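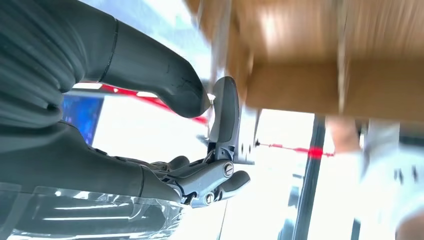
Category: Shop Notes / Arms and Grippers

Inspection list for the gripper arm, shared workshop in Preldale
Filled in by Aurelia Cârstea, June

I write the point first, then OK / WATCH / FIX, then my comment. Please do not erase old comments, add yours under them.

1. Screws at the finger linkage - OK
Checked with the flat screwdriver, power off. Both were tight. I put a small drop of the weak thread glue from the Fludbridge kit. Do not use the strong one, we could not open the old wrist after it.

2. Finger covers and casing - OK
Scuffs are only on the surface. I felt along the seam with my nail and found no crack. If you find one, stop and write it here.

3. Plastic film on the hand - WATCH
The film must not come between the finger parts when they close. I closed and opened the hand 30 times by the slow program and it stayed clear. Change the film when it is torn, and do not repair it with tape, the tape goes into the hinge.

4. Laser line - WATCH
The sticker on the module is half gone and I can not read the class. Until we know it, treat it as dangerous for eyes: nobody sits with the face at table height, and no mirror or shiny tool in the work area. Urnier has the papers, I asked for a copy.

5. Grip force - OK
Limit is set to 53 in the Esfahani controller. It was 82 when I came, and this is too much for cardboard and also for fingers. If your part slips, ask before you raise it. 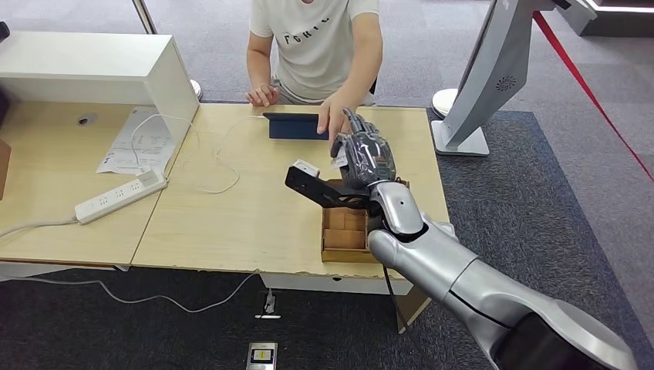
6. Holding metal brackets - WATCH
A flat part with holes can turn in the hand when the arm changes direction. Take it near the middle if the shape allows, and keep the speed at 5 for the first run. The edges of our cut brackets are sharp, file them before.

7. Arm cable - FIX
It has too much free length under the arm and can catch on the table edge. Two soft clips are enough. Leave slack at the elbow, I bent the arm fully by hand to see how much it needs.

8. Person at the table - WATCH
When the arm is powered, a second person stays at the stop button. Hands go back to your own side before the program starts, also if you only want to touch the tablet. Say "moving" loud. I know it feels silly when it is the tenth time.

9. Power strip and cords - FIX
Cords on the table should go behind the work, and the one on the carpet needs a cover where people walk. Paper sheets do not lie near the strip.

10. Boxes and dividers - OK
Low box only, one at a time. Take out loose dividers before the run.

Points 7 and 9 must be closed before the next open evening. The stop button test is on its own sheet, by the door.

Last updated: June
Contact the workshop | © Preldale shared workshop | Back to top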